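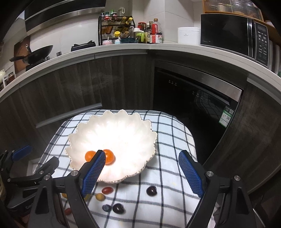

Plisthorpe 공용 주방 과일 식탁 점검표 (코멘트 포함)

대상 구역: 식탁, 식탁보, 과일 그릇, 상온에 내놓은 과일, 식탁 뒤쪽 조리대와 하부장
점검 시각: 오전, 과일 차림 도중
점검 소요: 35분
판정 표기: 양호 / 조치 / 재확인 / 해당 없음

11월 점검입니다. 지난번보다 식탁이 훨씬 밝고 예뻐져서 들어서자마자 기분이 좋았어요! 코멘트가 좀 길어졌는데, 판정만 필요하신 분은 항목 제목 아래 줄만 보셔도 됩니다. Grekusham 쪽 주방도 같은 양식을 쓰니까 두 곳 점검표를 나란히 놓고 보시면 재미있습니다.

1. 식탁과 식탁보

1-1. 식탁보가 평평하게 깔려 있고 걸려 넘어질 자락이 없다
판정: 양호
코멘트: 흰 바탕에 짙은 남색과 검정 격자가 들어간 그 식탁보입니다. 저는 이 무늬를 정말 좋아해요. 방울토마토가 올라가면 빨강이고 노랑이고 색이 확 살아납니다. 자락은 의자에 앉았을 때 무릎에 닿지 않는 길이였고, 모서리를 살짝 당겨 봤을 때 그릇이 따라 움직이지 않았습니다.

1-2. 식탁보에 얼룩이나 음식물 자국이 없다
판정: 재확인
코멘트: 흰 칸은 깨끗합니다. 문제는 어두운 줄인데, 블루베리나 포도즙이 묻으면 남색 위에서는 잘 안 보여요. 손바닥으로 한 번 쓸어 보세요. 끈적한 데가 있으면 그게 얼룩입니다. 차림이 끝난 다음 한 번 더 보기로 했습니다.

1-3. 식탁이 흔들리지 않는다
판정: 양호
코멘트: 네 귀퉁이를 차례로 눌러 봤습니다. 지난번에 괴어 둔 종이는 빼셨더라고요. 다리 높이를 제대로 맞추신 모양인데, 아주 반가운 변화입니다!

2. 과일 그릇

2-1. 테두리에 깨지거나 이가 나간 곳이 없다
판정: 양호
코멘트: 꽃잎처럼 물결치는 테두리에 작은 구슬 장식이 조르르 달린 흰 도자기 그릇. 넓고 얕아서 무엇을 담아도 넉넉해 보이는, 이 주방에서 제가 제일 아끼는 그릇입니다. 다만 구슬 장식은 이가 나가도 눈에 잘 안 띄니까 반드시 손끝으로 한 바퀴 돌려 가며 만져 봐야 해요. 걸리는 곳 없이 매끄러웠습니다. 혹시 거슬거슬한 데가 잡히면 그날로 식탁에서 내려 주세요. 접착제로 붙여 쓰는 건 안 됩니다.

2-2. 안쪽 바닥에 금이나 긁힌 자국이 없다
판정: 양호
코멘트: 흰 그릇은 밝은 빛 아래에서 오히려 실금을 놓치기 쉽습니다. 눈이 부셔서 안쪽이 그냥 하얗게만 보이거든요. 그릇을 비운 상태에서 창을 등지고 비스듬히 기울여 보는 방법을 추천합니다. 저도 차림을 시작하기 전에 그렇게 봤습니다.

2-3. 그릇이 식탁 가장자리에서 충분히 들어와 있다
판정: 양호
코멘트: 팔꿈치로 치기 어려운 자리입니다. 얕은 그릇은 밀려도 잘 넘어지지 않지만, 안에 든 과일은 굴러 나옵니다. 자리를 옮길 때는 두 손으로 받쳐 주세요.

3. 과일 상태

3-1. 모든 과일을 씻고 꼭지와 이물질을 확인했다
판정: 양호
코멘트: 세척 기록에 표시가 되어 있었습니다. 씻은 것과 안 씻은 것을 같은 바구니에 두던 습관도 없어졌고요. 이 부분은 정말 크게 칭찬하고 싶어요!

3-2. 무르거나 터진 과일이 섞여 있지 않다
판정: 양호
코멘트: 그릇에 담긴 작은 주황색 감귤류는 윤이 자르르하고 색이 진합니다. 감귤류는 보기에 멀쩡해도 바닥에 닿는 쪽부터 무르니까 한 번씩 뒤집어 봐 주세요. 방울토마토는 꼭지 자리 주변이 갈라지지 않았는지, 포도는 꼭지가 떨어진 구멍에서 즙이 새지 않는지가 핵심입니다. 블루베리는 손가락으로 살짝 눌러서 탱탱하면 통과. 손님상에 내기 전에 한 알 먹어 보는 것도 훌륭한 점검이라고 저는 믿습니다.

3-3. 식탁보 위에 바로 놓인 과일은 그릇에 담거나 따로 치운다
판정: 조치
코멘트: 그릇 앞쪽에 빨간 방울토마토와 노란 방울토마토, 블루베리, 짙은 보라색 포도가 흩어져 있었습니다. 격자 위에 색색으로 놓인 모습이 참 곱지만, 먹을 과일은 그릇이나 쟁반에 있어야 합니다. 그릇에 자리가 모자라면 Skellier 접시 세트에서 작은 것을 꺼내 쓰세요. 얕은 접시보다는 테두리가 조금 올라온 쪽이 낫습니다. 포도는 특히 잘 굴러요.

3-4. 바닥에 떨어진 과일이 없다
판정: 양호
코멘트: 식탁 밑까지 허리를 숙여서 확인했습니다. 밟힌 포도 한 알이 얼마나 미끄러운지는 겪어 본 분들이 잘 아실 거예요. 떨어진 과일을 발견하면 줍고, 그 자리를 젖은 행주로 닦고, 마른 행주로 한 번 더 닦습니다. 다시 씻어서 상에 올리지는 않습니다.

4. 어린이가 함께 먹는 날

4-1. 포도와 방울토마토를 통째로 내지 않는다
판정: 해당 없음 (어른만 있는 날)
코멘트: 그래도 적어 둡니다. 이 표에서 제가 가장 힘주어 말하고 싶은 항목이에요. 동글동글하고 미끄러운 과일은 어린아이의 목에 걸리기 쉽습니다. 포도와 방울토마토는 세로로 길게 네 조각, 아주 작은 알이라도 반드시 세로로 자릅니다. 블루베리는 납작하게 눌러 주세요. 가로로 반만 자르면 단면이 여전히 동그랗습니다.

4-2. 아이들은 자리에 앉아서 먹고, 어른이 곁에 있다
판정: 해당 없음
코멘트: 뛰면서 먹기, 던져서 받아먹기 금지. 어른도 마찬가지입니다. 재미있어 보이는 건 저도 알아요.

4-3. 도자기 그릇은 아이 손이 닿지 않는 쪽에 둔다
판정: 해당 없음
코멘트: 아이들 앞에는 깨지지 않는 그릇으로 옮겨 담습니다. 식탁보 모서리를 잡아당기는 나이라면 그날은 식탁보를 걷어 두세요.

5. 조리대와 하부장

5-1. 조리대 위에 칼이나 뜨거운 조리도구가 방치되어 있지 않다
판정: 양호
코멘트: 흰 상판의 가장자리가 둥글게 마감되어 있어서 지나가다 부딪혀도 모서리에 찍히지 않습니다. 이런 마감은 볼 때마다 기분이 좋아요. 칼은 쓰고 나면 바로 씻어 칼꽂이로. 개수대 물속에 담가 두지 마세요.

5-2. 하부장 문이 모두 닫혀 있고 손잡이가 헐겁지 않다
판정: 재확인
코멘트: 어두운 나뭇결 문짝은 잘 닫힙니다. 은색 손잡이 띠는 왼쪽 것이 손으로 눌렀을 때 아주 살짝 움직이는 느낌이 있었는데, 제 손이 젖어 있어서 확신은 없습니다. 다음번에 마른 손으로 다시 볼게요.

5-3. 문짝의 가로 홈에 먼지나 기름때가 끼지 않았다
판정: 조치
코멘트: 아, 이 홈! 멋진데 먼지가 정말 잘 앉습니다. 짙은 색이라 티가 덜 날 뿐이에요. 부드러운 솔로 먼지를 먼저 털어 내고, 물기를 꼭 짠 천을 손가락에 감아 홈을 따라 닦아 주세요. 세제를 직접 뿌리면 홈 안에 남습니다.

5-4. 식탁과 조리대 사이로 사람이 편하게 지나다닐 수 있다
판정: 양호
코멘트: 의자를 식탁 밑으로 넣었을 때 쟁반을 들고도 옆걸음 없이 지나갔습니다. 가방은 여전히 통로 말고 입구 걸이에 부탁드려요.

6. 차림 후 정리

6-1. 남은 과일은 종류별로 나누어 냉장 보관한다
판정: 재확인
코멘트: 점검을 마칠 때까지 차림이 끝나지 않아서 보지 못했습니다. 블루베리와 포도는 물기를 닦고 뚜껑 있는 통에, 자른 과일은 당일에 다 드시는 걸로. 이미 자른 과일을 다음 날 차림에 섞지 마세요.

6-2. 그릇은 손으로 씻고 포개지 않고 보관한다
판정: 재확인
코멘트: 구슬 장식 사이에 과일즙이 마르면 잘 안 떨어집니다. 미지근한 물에 잠시 불렸다가 부드러운 솔로 씻으면 금방이에요. 위에 다른 그릇을 얹어 두면 장식부터 상합니다.

조치가 필요한 항목
3-3 식탁보 위 과일: 점검 중에 바로 말씀드림
5-3 하부장 가로 홈 청소: 다음 점검 전까지

재확인 항목
1-2, 5-2, 6-1, 6-2

덧붙임
Mathur 주방에서 쓰는 과일 쟁반을 빌려 볼 수 있는지 물어봐 두었습니다. 테두리가 높고 바닥에 미끄럼 방지가 되어 있어서 포도나 방울토마토를 담기에 딱이에요. 답이 오면 주방 게시판에 붙여 두겠습니다. 이번 차림은 색 조합이 너무 좋았어요. 다음번에도 노란 방울토마토는 꼭 넣어 주세요!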